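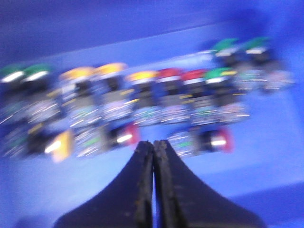 Gripper fingers over the blue bin, coloured-cap parts ahead, from the small camera at the gripper. Photo: supplied

Gripper bake-off heads into second round at Verschueren

Posted in Automation, April

Two grippers, one arm, one blue bin. Round one of the side-by-side trial at Verschueren's repair and kitting shed is finished and the numbers are closer than most on the floor had tipped.

The job is dull and fiddly. Small parts with coloured caps, green, yellow and red, come in mixed and have to be sorted by colour for kits. At present it's done by hand on the day shift. The company wants it off the bench by winter if it can be managed.

In one corner, the Guda, a plain two-finger parallel gripper, electric, already on site for another job. In the other, the Plallon, newer, softer pads, dearer. Same arm for both, same controller, same bin. Each got 200 pick attempts, with parts tipped in afresh whenever the bin ran low.

Scores out of 200. Guda 171 clean picks. Plallon 178. A clean pick means lifted, carried and put in the right colour tray with no drop and no second go.

"Seven picks. I was expecting daylight between them and we didn't get it," said Han-gyeol Yoon, who set up the trial and wrote most of the pick routine. "The Plallon is better on parts lying on their side. The Guda is better when they're standing up close together, the fingers are skinnier and it gets down in between."

Parts lying over have been the sore point all along. Standing up, the cap is on top and the software has an easy target. On its side, the cap faces any old way and the arm has to decide whether to grab the body or go for the cap. Early on it went for the cap nearly every time. Yoon changed that before the scored runs, so it now goes for the body if it can find enough of it.

Parts hard against the bin wall were the other big one. Both grippers lost most of their misses there. A nudge move has been written, where the closed fingers push the part out toward the middle before trying again, but it wasn't switched on for round one.

Camera still a worry

The wrist camera is getting nearly as much talk as the grippers. It rides with the arm, and anything it takes on the move smears badly. Colours hold up well enough to tell a red cap from a green one, but the printing is gone and so are the edges. Shots for picking are meant to be taken with the arm stopped. Stopping costs time.

The settle time was cut twice during setup, then put back once. It now sits at 444 milliseconds, a figure Yoon said was "arrived at by swearing". Any shorter and the part positions start to wander.

Efua Amissah, who runs the kitting benches, wants a fixed camera over the bin tried as well, with the wrist one kept for the last bit of the approach. "By hand we don't stop and stare before each one," she said. "If it's going to pause every time, I'd like to know what I'm getting for the pause."

Her own yardstick is simple. Up to 56 kits go out of her section on a busy shift and the cell has to keep up with that without somebody minding it. On round one pace it would not. Close, but no.

Yellow has given no trouble under either gripper. Red and green were fine too, apart from a patch after lunch when sun came in through the roller door and a few greens went in the yellow tray. Door now stays down during runs. There is talk of a proper hood.

Controller swap next

Round two brings in a second controller, from Solitz, to run against the one that came with the arm. The attraction is that it can start planning the next pick while the arm is still putting the last part down, which the current one won't do. Same two grippers will go on again, so four combinations all up, plus the nudge move turned on for the lot.

After that, whichever pairing is in front gets a long run of 3000 picks to see how the fingers and pads hold up. Wear is a fair question. Amissah wants the price of spares on the table before anyone signs for anything, and has asked for a changeover to be timed with one of her own crew holding the tools.

Yoon isn't picking a winner yet. "If the nudge fixes the wall problem for both, then it comes down to the ones lying over, and that's the Plallon's to lose. If the long run chews the pads out, different story."

The hand-sorting bench stays put in the meantime and no shifts are changing, Amissah said. Her crew have been asked to put aside any parts with cracked or missing caps, as they want a batch of duds for teh second round.

Start is pencilled in for 7 am, once the Solitz unit is wired up and the guarding has been rechecked. Staff wanting to watch should stay behind the yellow line and see Yoon first. Results will be posted on the noticeboard by the benches adn on this page.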